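Lepik Housing Services – Resident Support Desk
Ticket status: Open, awaiting part
Category: Heating and hot water
Site: Amstead Court, Block 2
Last updated: Apr 14, 2024

Summary
Residents on the upper floors report that hot water runs cool between six and eight in the morning. Supply is normal at other times. The ground floor is not affected.

Report received
The first report was logged in February and closed after the timer on the Drerix boiler controller was found to be running an hour slow. The timer was corrected. The fault was reported again by three households, and the ticket was reopened under the same reference.

Checks carried out
The store temperature was read at the cylinder and found to be 60 degrees, as set. The return pipe on the upper floors measured well below the 50 degrees required by our maintenance schedule. The circulation pump was running but noisy, and its speed did not change when the setting was altered at the panel. The pump meter showed 1,170 hours since the last service.

Air was released from the highest point of the loop. The return temperature rose for a short time and then fell back. The balancing valves were inspected and left as found.

Finding
The pump is not moving enough water round the loop at times of heavy use. The boiler and cylinder are working correctly – no change to either is proposed.

Action
A replacement pump has been ordered from Lorkum. The supplier has confirmed the order but has not yet given a delivery date. The existing pump will remain in service until then, and the timer has been brought forward so that the loop is warm before the morning period.
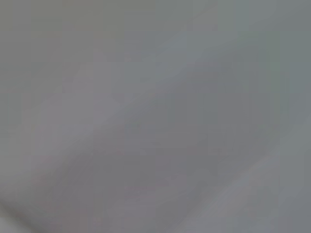

Will the hot water be turned off while the pump is replaced?
The supply to Block 2 will be off for one morning, and written notice will be delivered to each flat beforehand.

Residents who have no hot water at all, at any time of day, should report this as a separate fault. Please quote the block and flat number – reports without a flat number cannot be passed to the engineer.

Next review: on delivery of the pump.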